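**Rarniveo Opens a Small Items Shelf for Schools and Day Centers in Jurkier**

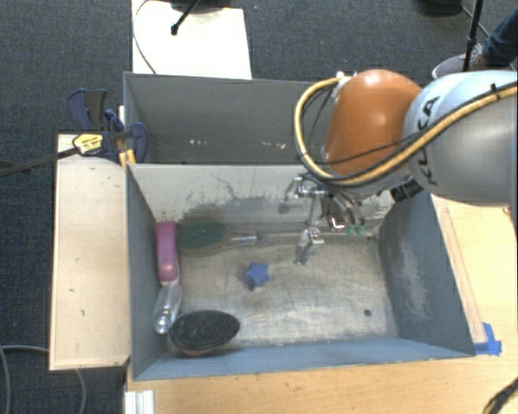

*Gray metal bins on a light wooden tabletop. A pink brush and a small blue star-shaped piece lie in the front bin.*

JURKIER, 23 April 2025 — Rarniveo, the household goods reuse company, has opened a new service for the small things that usually get lost at the bottom of a donation box. The service is called Rakum. It gives brushes, plastic shapes, play pieces, and other little household objects to schools and day centers in the Jurkier area, free of charge.

Until now, Rarniveo accepted mainly furniture, kitchenware, and lamps. Small items came in together with these goods, in drawers and in bags, and for a long time they were sold by weight as mixed material. In March the company made a trial with 11 local schools and asked them what they could use. The answers were mostly about art classes, counting games, and cleaning corners for the youngest children.

"When a family gives us a chest of drawers, there is often something still inside," said Žydrūnas Raudsepp, head of donations at Rarniveo. "A brush, a toy, a lid from a box which we never find. Before, we had no good place for these things. Now they have a shelf and a label, and a teacher can ask for them."

Rakum uses open metal bins with sloping sides. They were bought secondhand from Mockus, a kitchen supply store that closed its Jurkier branch, and many of them carry scratches and worn patches from earlier use. Rarniveo decided not to paint them. A bare bin is easy to wipe, and the small things can be seen well against the gray.

Each bin is meant for mixed goods of a similar size. Broken pieces, sharp pieces, and anything with a battery are taken out before the goods go to the shelf. Brushes are washed and dried, then packed separately in paper bags. Play pieces are packed by color or by shape, as the school prefers.

Over 30 schools and day centers have asked to join so far. Each of them may order two boxes per month, and the boxes can be collected at the side entrance of the Rarniveo building. Delivery is possible for places without a car — please mention this in the order form.

"Our art room always needs things with a clear shape," said Lawal Sani, a teacher who took part in the trial. "The children press them in clay, or they draw around them. We do not need a complete set. One star is fine."

People who wish to donate small items can bring them to the front desk in a closed bag or box, up to 10 liters in size. Rarniveo kindly asks donors to remove food remains and to keep glass apart. Clothes and books are not part of Rakum and should be given at the usual counters.

**About Rarniveo**

Rarniveo collects, repairs, and resells used household goods in Jurkier. Income from the store pays for repair work and for the free services of the company.

**Press contact:** Žydrūnas Raudsepp, Donations Office, Rarniveo, Jurkier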